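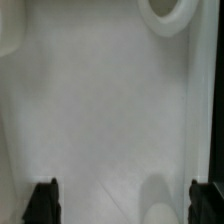
Smooth white plastic surface

Can my son play for the national youth team if his citizenship is still not decided?

Posted by Trinidad Pereyra

Hello to all. My son was born here and he has played basketball for the club in Menley since he was six. In June the regional coach invited him to the training camp of the under-16 team. We were very happy, but then the club secretary asked for his passport and he has only the passport of my country. We made the application for citizenship last year at the office in Pirnard and paid the fee of 400. Since then we received one letter with the file number and nothing more.

My questions are two. Can he go to the camp without the new passport? And is it a good idea to accept the help of a local politician? A man from the town council came to a match, took a photograph with the boys and told me he can "speak with somebody". I do not want to be impolite, but I also do not want my son to be on a poster before the elections.

Damián Villalba

Good evening Trinidad. I went through the same thing with my daughter, who plays volleyball, so I will write what I know.

A training camp and an official match are different matters. For the camp, our federation asked only for the club licence, a medical paper and the signature of one parent. For an official match with the national team she needed the passport in her hand, and a certificate that the application was open was not accepted. Please ask your own federation in writing, because each sport has its own rules. Ask them also what happens if he plays for one country as a junior and later wishes to change. In some sports this is easy and in others it is not.

About the application, go to the office in person with the file number. My daughter's file had stopped because one school certificate had no stamp, and they had not informed us. I brought the new certificate and the decision came after 100 days. If you have all the school years on paper, take them with you, also the ones you think are not important.

About the councillor, I would say thank you and leave it there. He does not decide on citizenship. If you did not sign anything for the photograph, you can write to his office that you do not agree to its use. Your son is a minor, so they should take this seriously.

navarrete_6

they give passports fast when you are tall and famous, the rest of us wait. my cousin waited 6 years and he was born in the hospital across the street. take the photo with the politician, everybody does it, maybe it helps

Trinidad Pereyra

Thank you Damián, this is very clear. I will go to Pirnard with the school papers and I will write to the federation tonight. Navarrete, I understand your anger, but I prefer to wait for the correct paper. The other parents do not have a councillor who comes to see them.

Related topics
Lost file number, can the office find it by name?
School certificate from Skekel not accepted
Form 1503, which parent must sign?
Voting in local elections with a residence permit
Club licence for a child with a foreign passport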